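Reheating in the Shared Kitchen: Why Leftovers Dry Out and What Covers Do
Final project report, Food and Everyday Life
Ismael Bastos
August 2024

1. What I set out to do

Everybody in my building eats leftovers. Rice mostly, beans, pasta, whatever somebody made too much of. And everybody complains about it. Too dry on top, cold in the middle, rubbery chicken. I wanted to know how much of that is the food and how much is how we heat it up again.

The first plan was bigger. I was going to compare four buildings and do a survey of 1,000 students. That did not happen. The survey would of needed approval from the housing office and I asked too late. So this is one building (Barros Hall, second floor kitchen), 20 people who filled in a food diary, and a bunch of reheating tests I did myself in the evenings.

Question I ended up with: does covering food when you reheat it make a difference people can taste, and if so why don't people do it?

2. Background

Short version of the reading. Cooked rice goes firm in the fridge because the starch changes as it cools. Chains that were loosened up in hot water line up again and push water out. Heating with some moisture around loosens them again, at least partway. Heating with no moisture just drives off more water and you get the crunchy grains.

Bread does the same kind of thing, which is why stale bread comes back for a few minutes in the oven and then goes hard again worse than before.

Meat is different. The protein has already tightened up the first time. Second heating squeezes out more. There is also the "warmed over" taste, which has to do with the fats oxidizing in the fridge. I had never heard of it before this class but as soon as I read the description I knew exactly what it meant. Cardboard-ish. Chicken thighs and turkey have it bad.

Safety part: food should be hot all the way through, 165 F is the number on the poster in our kitchen and in the course handout. Rice should go in the fridge soon after cooking and not sit out overnight. Six of my diary people admitted to leaving it out overnight. I passed the handout around.

3. What I used

Stove, the microwave in the kitchen, a probe thermometer from the Skedgate store (cheap, slow, ok), a kitchen scale, the lids and plates that were already there. I bought the rice and chicken. Total spent was under my limit. 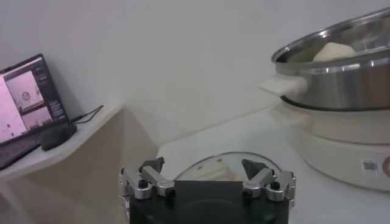
Test foods were plain white rice, rice with black beans, penne with red sauce, and baked chicken thigh. Every batch was cooked the night before, cooled on the counter no more than an hour, then in the fridge in a closed container. Portion size 355 grams for everything except the chicken, where I just used one thigh and wrote down the weight.

Each food got heated three ways:

- microwave, open
- microwave, covered, with a spoonful of water
- pan on low, covered, with a spoonful of water

I weighed before and after. Temp in the center and at the edge. Then the tasting, which was me plus whoever was in the kitchen. Rogério Cordeiro from down the hall did nearly every session so he is basically the second author, except he says he does not want the blame.

4. Diaries

People wrote down each leftover meal for a week. I ran this in February so it is winter food, lots of soup and stew, and I think a summer week would look different.

Main things from the diaries:

Microwave wins by a mile. Only two people used the stove more than the microwave, and both of them grew up in houses without a microwave. One said she dosen't trust it, the other said it is just habit.

Almost no covering. The reasons people gave: no cover that fits, the cover gets gross, forgot, didn't know it mattered. "Didn't know" was the most common one by far. A couple people used paper towel, which stops splatter but lets a lot of steam go.

Stirring halfway was also rare. This surprised me more than the covering. The microwave instructions on frozen meals always say to stir, and everyone has read those, but with their own leftovers they just press the button until it beeps and then complain.

Throwing out. People threw out rice more than any other food. Several wrote something like "got weird" or "too hard" as the reason. Which ties back to the question, if a spoon of water and a cover fixes it then that is food that didn't need to go in the trash.

5. Results from the tests

Rice, plain. Biggest difference of anything. Open in the microwave gave hard grains around the outside and a cold lump in the center. Covered with water was close to fresh, both tasters. The pan was good as well but slower and one time I scorched the bottom (my fault, had it on medium).

Rice and beans. Same pattern but smaller. The beans carry their own liquid so even the open one was fine to eat. Rogério liked the pan version best and would not budge on it.

Penne. Open: sauce dries onto the pasta, edges go leathery. Covered: soft, maybe too soft. I'd call it a tie depending on what you like. One taster prefered the leathery edges and said it was like baked ziti. Fair enough.

Chicken. Covering helped with moisture, you could see it in the weights, but did nothing for the warmed over taste. Pan was best. Slicing it cold before heating helped more than the cover did, it needs so much less time. I only thought of slicing in the last session so there is just the one result for it.

Weight loss was always higher with no cover. I had a table of this but the file got saved over with the diary sheet and I only have my handwritten notes for the rice and chicken. So I am reporting direction only and not the numbers. Lesson learned, back up your stuff.

6. The cover problem

If covering works and costs nothing, why does no one do it. I think it is mostly an equipment thing. A shared kitchen collects bowls that don't match and lids that belong to pots that moved out years ago. To cover a bowl you need something wide enough, microwave safe, and clean. An upside down plate does the job better than anything else I tried, it is heavy enough to stay put and there is always one around. It gets hot though. Use a towel. 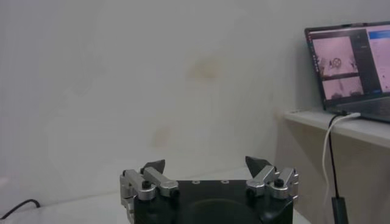 I looked at two products as well. Hodovmont makes a vented dome and Drodix has a silicone sheet that is supposed to grip the rim of the bowl. The dome was good but too tall for our microwave with a deep bowl. The sheet held in steam the best of all, almost too well, and peeling it off with a wet hand is a pain. Neither beat the plate by enough that I would pay for it.

Plastic wrap I left out on purpose. Too many arguments about it and I did not want to get into it in this report.

7. Problems with this project

Small group, one building, friends. Tasters knew which sample was which for the first two sessions until my instructor pointed out that was dumb (she said it nicer). After that I handed them out in the same kind of bowl in mixed order. The rice result held up. The penne one got murkier, which is probably the honest result.

Also the microwave is old and has hot spots. A newer one might do better uncovered. Could not test it.

Fridge time was always one night. Real leftovers sit for three, four days. I bet the gap gets wider with time but that's a guess.

8. What I'd tell people

Spoon of water on rice. Plate on top. Stop halfway and stir. Slice the chicken first. Let it stand a minute before you eat, the middle catches up.

I made a half page sign with this and taped it up by the microwave. It lasted nine days. Someone wrote "ok mom" on it, then it fell behind the counter. In that time though the people I asked said they had tried the water thing at least once, and three were still doing it when I turned in the draft.

Next step if someone else wants to pick this up: longer fridge times, proper blind tasting from the start, and frozen leftovers, which I didn't touch at all.

Thanks to everyone who kept a diary, and to Rogério for eating so much cold-in-the-middle rice.

Contact the course office for copies of student reports | © the authors | Back to top

Comments

tess_m
The spoon of water thing, yes. My grandmother used an ice cube on top of the rice, same idea. You take it off after and it's barely melted.

Rogério C.
For the record the pan is better for rice and beans and I will not be taking questions

Walt
Did you try half power for longer? I do that with chicken and pasta both. Takes forever but no cold middle.

Ismael Bastos
@Walt no, everything was full power. Should of tried it. Putting it on the list for whoever does this next

hm_k
Would like to see the weight table if you ever find it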